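Gitia, 베개 커버 ‘Trarkero’ 출시… 오렌지 등 네 가지 색상

프레나우, 2019-06-03 – 침구 제조사 Gitia가 베개 커버 신제품 ‘Trarkero’의 판매를 시작한다. 가정용과 소규모 숙박업소용을 함께 겨냥한 제품으로, 색상은 오렌지, 흰색, 회색, 남색이다.

Trarkero는 기존 제품보다 입구를 15밀리미터 넓혔다. Gitia는 출시에 앞서 지난 2월 Prenau 지역 206가구에 시제품을 보내 사용 의견을 받았다. 가장 많이 나온 불만은 커버를 절반쯤 씌운 뒤 베개 솜이 양옆으로 밀려 나온다는 것이었고, 최종 제품의 입구 치수는 이 의견을 반영해 정했다.

회사가 권하는 방법은 베개를 세로로 놓고 커버 입구의 양쪽 가장자리를 두 손으로 나누어 잡은 다음, 좌우를 번갈아 조금씩 당기는 것이다. 모서리는 마지막에 안쪽에서 밀어 맞춘다.

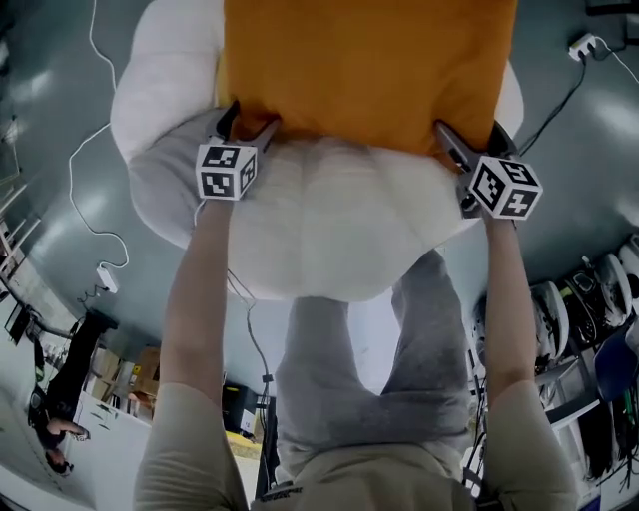 Beat Hollenstein은 베개 커버를 가는 일이 침구 정리에서 가장 자주 미뤄지는 작업이라며 “입구가 조금만 넓어도 매주 갈게 된다”고 말했다. 세탁 후 줄어드는 폭까지 감안해 치수를 잡는 데 시간이 가장 많이 들었다고도 했다.

초도 물량은 2000장이며, 이 가운데 956장은 숙박업소 예약분으로 배정됐다. 나머지는 Prenau의 Gitia 매장과 침구 전문점 Hämmerli에서 살 수 있다. 낱장과 두 장 묶음으로 판매하고, 묶음은 색상을 섞어 고를 수 있다. 포장을 뜯지 않은 제품은 구입한 매장에서 다른 색상으로 교환해 준다.

제품 문의: Gitia 고객상담실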